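Products > Grippers > Histar wrist and gripper set > Service notice

June 2021
By Sadia Jatoi, product support

The Histar set is a pair of parallel grippers with wrist camera housings, sold for two-arm home assistance work. This page covers the cable fault reported on the first production run and the repair kit for it.

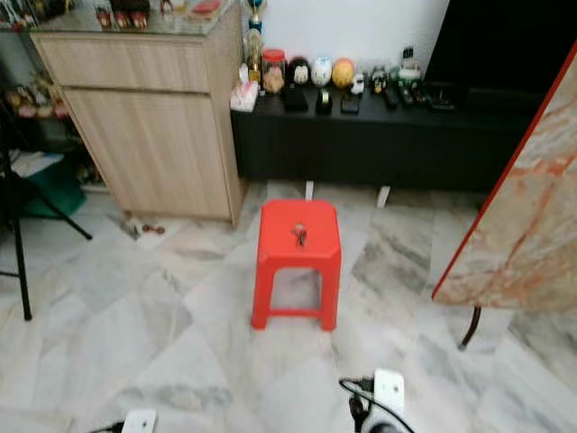
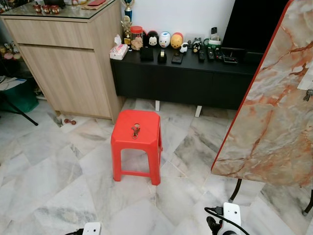
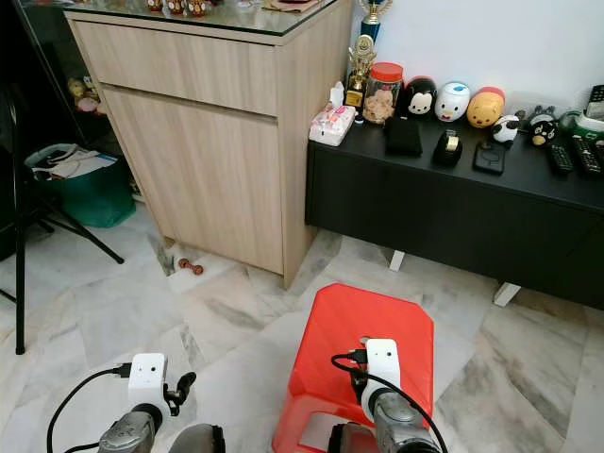
Small-object picking from a low seat is where most owners met the fault. The wrist rolls to bring the fingers down flat, the slack in the black cable is taken up, and the plug works out of the housing. The camera signal drops first. On firmware before the August update the gripper then keeps closing at its last commanded force, even with a finger or a chair leg in the way.

Zane Avotiņš repeated the fault on the bench at Stillwood. With the original plug, the signal was lost after 500 wrist rolls. With the clamp from the repair kit fitted, the same unit ran 4,000 rolls and the plug stayed in.

What to do

Stop using the set near people until the kit is fitted. Power off at the base, not from the app. The app does not cut power to the fingers. Fit one clamp per wrist and leave 98 mm of free cable between clamp and plug. Do not tape the plug in place; two returned units had torn sockets from this.

Sets bought through Jayawardena already have the clamp if the label on the forearm reads Vukthorpe B.

The kit is free for registered owners and ships in packs of one pair. Labs with several sets should write to support with their serial numbers.

We use cookies to remember your region and cart. Accept | Settings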